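Plindetti Drawing Studio — walk-through before Thursday figure class

Easels, 45 of them. Wing nuts tight? Mostly. 3 pulled, tags on.
Fixative spray — locked cabinet. OK. One can with no cap, tossed.
Model stand. Wobble on left side, shim it before class.
Clip lamps: cords ok. Bulb out over the back row.
Charcoal dust on vents again. Wipe wet, dont sweep.
Extinguisher: tag current, pin in.
Solvent rags — can was full, lid wont close. Empty nightly please, this was on the last list to.

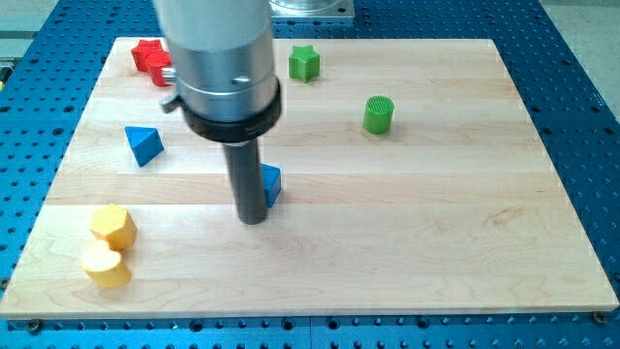

Paper cutter: guard on, blade latch sticky. Left a note for Iyer.
Flat files, drawer 234 jams half open — shin height. Tape it shut for now.
Exit by the sink: Proma boxes moved, door swings clear.
Recheck lamps and rag can Thursday by 5.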